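Farov Curling Club: how the junior programme is getting on

Hello again to everyone at the Plutar Fund. You asked for a page or so on what your grant has done since January, so I've put the kettle on and had a go.

The short version is that we're busy! We started the season with 12 juniors and we now have 36 on the books, most of them under 15. The Thursday-type slot we used to have (late, cold, and past bedtime for the little ones) has gone, and we're on the ice at 4.30pm instead. Parents are much happier, and so am I.

Your money paid for 18 pairs of grippers and sliders in small sizes, plus a set of lighter stones for the under-tens. The stones came late – the first supplier let us down and we went to Nosar in the end – so the little ones only had half a term with them. I've moved the leftover delivery money into ice hire, as we agreed on the phone.
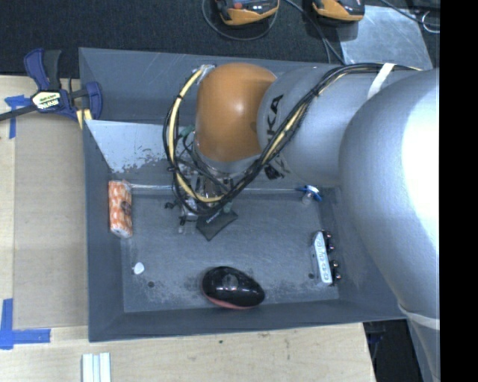 Photo: Fung Pictures

We took two rinks to the regional playdowns. One went out in the first round, and the other lost its semi-final on the very last stone, which I'm still not over. They'd been three down after four ends, so getting that close was a great effort (the skip is 13 and has nerves I can only dream of).

What hasn't gone well is coaching. We said we'd train four new coaches and we've managed two, and one of those is off to university soon. I'd like to run the course again before next season and will send you the costs separately.

We've got £100 unspent on the travel line. Could we put it towards the minibus for the spring bonspiel? Let me know and I'll get it booked.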